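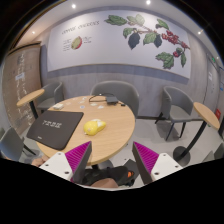

Section 4. Teaching your Bite to clear a table

Clearing a table is the first chore most new owners want to try, and we are very glad when they do, although we would like you to go in with the right expectations (there is a whole passage on those further down, and we hope you will read it before you send us a disappointed letter!). You will be using the hand-held Bite to show the job, the Wumerix software to turn your showing into a routine, and then the Carkon arm to carry it out. A round café table with a yellow lemon-shaped thing in the middle, a black mat with white lettering off to one side, a small black device with its cable looping across the top and a few flat white bits lying about is very much the sort of table we have in mind. It looks like half a minute's tidying to you and me. For the arm it is several different jobs, and some of them are a good deal harder than others. The lemon shape is the friendly one. The flat white pieces are the ones that will try your patience.

Before you start

Please have these ready, and do read the list through once even if you set up the kit yourself:

- the Bite, charged, with both finger pads clean
- a computer with Wumerix installed and open to the Chores page
- the Carkon arm, mounted and leveled as described in Section 2
- a tray or a shallow box for the things you pick up
- a table that doesn't wobble

If your table does wobble, fold something under the short leg and carry on. We have all done it.

Chairs can stay where they are as long as you can walk around the table without turning sideways. If you find yourself squeezing past, pull one out of the way before you begin, and then leave it there for the whole session. The same goes for side tables, which have a way of being exactly at hip height when you're looking at something else.

CAUTION: Do not use the kit to pick up knives, glass, lit candles or anything holding a hot drink. Do not use it on anything that is plugged into the wall.

CAUTION: The arm's lifting limit is 400 grams, and that includes whatever is inside the thing being lifted. A half-full sugar jar can be over the limit when an empty one is comfortably under it.

4.1 Sorting the table in your head

Spend a minute just looking before you touch the trigger. Nearly every object you'll find on a table falls into one of the groups below, and it helps a great deal to teach one group at a time.

Round and chunky things. Fruit, toys, balls, salt shakers. The ribs on the pads hold these well, and you can come at them from almost any direction. Begin with these.

Boxy things. Small cartons and the like. They are easy enough once the fingers are square to the sides, so take an extra moment over your approach and turn your wrist before you close.

Things on a cable. Adapters, chargers, anything of that family. Unplug them, coil the cable and fasten the coil with a twist tie before you teach. A loose cable is still beyond the Carkon. It will lift the device quite nicely, the cable will come trailing along behind, and whatever was standing inside the loop will come trailing along too.

Soft or floppy flat things. Mats, sleeves, cloths, folded napkins. These can be done if an edge hangs slightly over the side of the table. In the middle of the table, please leave them.

Thin flat things. Cards, paper scraps, stickers. We say more about these in 4.4, and the short version is that you will probably still be picking them up with your fingernails this year.

4.2 Recording your first showing

1. Put the tray on the side of the table nearest the arm and leave it there for the whole session.

2. In Wumerix, choose New Chore and give it a name you will recognize later. "Table" seems like a fine name on the first day and is a nuisance by the third, so "Kitchen table, fruit" or something along those lines will serve you better.

3. Hold the Bite with the fingers pointing away from you and angled a little down. Stand as you normally would. Your own knees and shoes may come into view below the fingers, and the software doesn't mind that a bit, though it would like them to keep fairly still.

4. Press the green button and wait for the single beep.

5. Move in toward the object at the speed you'd use to take a cup from somebody else's hand. Most people go too fast on the first day and much too slowly on the second.

6. Stop with the object between the pads, then squeeze the trigger until both pads are touching it. Keep squeezing just long enough to feel it hold. You needn't crush anything.

7. Lift straight up by the width of your hand, and only then start moving sideways.

8. Lower the object into the tray, let go, and back the Bite away the same way it came in.

9. Press the green button again. Two beeps mean the showing has been saved. One long beep means it hasn't, and you should look at the message on the computer before going on.

Note: If you drop something partway through, go ahead and pick it up again with the Bite and finish the job. A few recovered drops in the pile are useful to the arm. If the thing has rolled off the table altogether, press and hold the green button to throw that showing away, and start over.

4.3 How many showings, and how to vary them

Wumerix will let you train a chore once you've saved 50 showings. That sounds like an awful lot when you're on the third one, we know, but with a bit of rhythm and some music on it goes by sooner than you'd think. Leonie Petersen, who wrote the first draft of this section, likes to do hers in short batches with a cup of tea between them, and her routines come out better than those of the rest of us, so there may be something in the tea.

Move the objects between showings. Put the lemon (or whatever you have) near the front, near the back, close beside another object, turned the other way up. Stand at a different side of the table now and then. Open the blinds for one batch and close them for the next.

What you should keep the same is the tray, the table height and the order of the job: in, squeeze, lift, across, down, let go, back.

Busy walls are a question we get often. A large printed mural, say one with big coffee branches and red berries all over it, will do no harm as long as it stays put and turns up in most of your showings. Chalkboards are a bit more trouble if the writing changes daily. In that case either record across several days' worth of menus or stand with your back to the board.

4.4 What the arm can and can't do yet

Now for the passage we promised. People write to ask us whether the Carkon can "do the tables," meaning come along after closing and leave every one of them bare and wiped. It can't. As things stand on 1 July 2018 it can take chunky and boxy things off one table it has been taught, in a room it has been taught in, and it does so at a pace that will make you want to step in and help. Please don't step in. Use the red stop bar first if you really must.

In our own test kitchen we ran 192 pickups on a mixed table, and we learned where the trouble sits. Round things went well. Boxes went well as long as they stood free of each other. Thin cards were a misery. The finger tips come down on either side of the card, they close, and they meet in the air above it with the card still flat on the wood, and the arm then carries nothing at all very carefully over to the tray. We're working on a thinner tip, which we hope to have ready in November. Until then, if you have cards or paper scraps on the table, gather them up by hand before you press Run.

Wiping is not supported. Stacking is not supported. Telling rubbish apart from something a customer is coming back for is not supported either, and we would ask you to take that one seriously in any place open to the public. The arm treats a stray wrapper and somebody's sleeve or phone in exactly the same spirit.

CAUTION: Never leave the arm running at a table where people are sitting or are likely to sit down.

4.5 Running the chore

1. Clear everyone away from the table, pets included.

2. Take off whatever the chore hasn't been taught: cards, cables, floppy things in the middle.

3. Check that the tray is empty and in its usual place.

4. In Wumerix, open the chore, press Check and wait for the picture of the table to appear. Each object the arm intends to pick up will have a ring drawn around it. If there's a ring around something you would like to keep where it is, move that thing off the table and press Check again.

5. Press Run and stay within reach of the red stop bar.

6. When the arm has parked itself, lift the tray out and look through it before emptying it anywhere.

If the arm hesitates above an object and goes back to its parked position, it is telling you it isn't sure. Turn the object a little and try once more. If it hesitates at the same spot a second time, record another short batch of showings there and train again.

4.6 Cleaning the pads

Wipe the ribbed side of each pad with a damp cloth after every session, working along the ribs. Crumbs do settle in between them, and sugar is worse than crumbs. Let the pads dry fully before you put the Bite back in its case. Check the small screws on the finger plates at the same time and snug them up by hand with the driver from the Zurkska box, without leaning on it. Replacement pads are sold in pairs, and both should be changed together. Instructions for changing them are in Section 7.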